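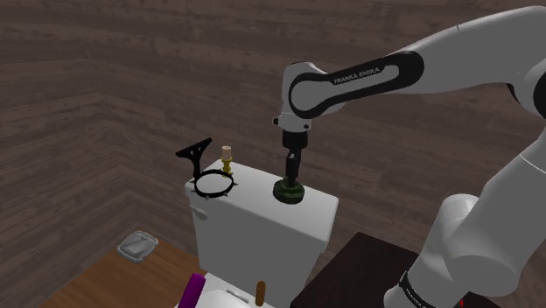 Can you tell from simulation alone whether a grasping policy will cope with a room it has never been trained in?

Partly. You can rank policies against each other quite well, but the success rate itself shouldn't be trusted until you've varied the room as well as the objects.

I spent most of October on this. The policy is the one Ilse Claeys trained at Dernley, which we call Kurach, and it learned entirely on kitchen worktops. I wanted to see what happened when the same arm had to work over other surfaces, so I built a set of simulated bathrooms. The toilet tank became my favourite test. The lid is narrow, it sits at an awkward height for the arm, and things like a candle holder take up room that the gripper might want.

Each trial starts from a fresh layout. The target goes somewhere on the lid, the clutter is shuffled, and the arm gets one attempt. A trial counts as a success if the object is lifted clear and held for 2 seconds. I ran 1261 trials in total, with a limit of 60 seconds each.

The main result is that the height of the surface mattered much more than how it looked. Swapping wall and floor textures hardly changed anything, which surprised me after all the time I'd put into them. Raising the lid by a hand's width did real damage. The usual failure was a good approach followed by closing the fingers too early, as if the policy had a worktop height stuck in its head.

Rüdiger Ostermann suggested giving the policy the height of the gripper above the nearest surface as an extra input. We retrained it three times with different seeds and all three were better on the tall surfaces. One was slightly worse on the old kitchen tasks and I don't know why yet.

Flat, squat objects are still a problem. The fingers have very little to hold and a small sideways error pushes the thing along the lid. I've been using the Kohlhase contact settings throughout, so some of this may be down to friction in the simulator. Firkia handles contact differently and I'll repeat the flat objects there next.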